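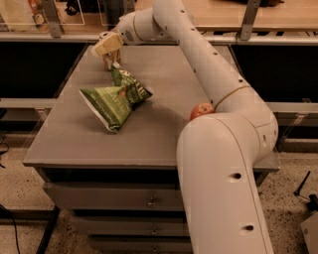

Nillamo, gabinete de prensa

Jakesham, 30 de abril de 2021. Nillamo publica los resultados de su primera serie de ensayos de manipulación doméstica, dedicada a una pregunta concreta: si un brazo robótico de uso general puede ya recoger una mesa sin supervisión. La respuesta, con los datos disponibles, es que todavía no.

La serie consta de 200 intentos repartidos en 34 sesiones. En cada intento el brazo debe localizar un objeto, sujetarlo y llevarlo a un punto de destino. La unidad de control procede de Bradex y el programa de planificación de agarres es el paquete Bodnár, sin modificaciones.

Los objetos rígidos de forma regular presentan pocas dificultades. El envase flexible es el caso desfavorable. Una bolsa de aperitivos arrugada no conserva una geometría estable: cada contacto de la pinza la deforma, y el punto de agarre calculado deja de ser válido antes del cierre. El tiempo medio por bolsa fue de unos 20 segundos, frente a los 15 de la manzana.

El protocolo admite varios objetos sobre la misma superficie, entre ellos fruta y latas abiertas. Se considera fallo todo intento en el que el brazo desplaza un objeto distinto del asignado, aunque complete el traslado. También se registra como fallo cualquier intervención del operador.

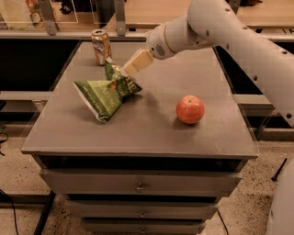 Limitaciones y próximos pasos

Los ensayos se realizaron sobre una superficie horizontal mate, con iluminación constante. No se evaluaron líquidos, textiles ni vajilla. La apertura de cajones queda reservada para la segunda serie, prevista para octubre.

Nillamo no anuncia ningún producto comercial derivado de este trabajo. El informe técnico, con el registro de fallos por tipo de objeto, puede solicitarse al gabinete de prensa en Jakesham.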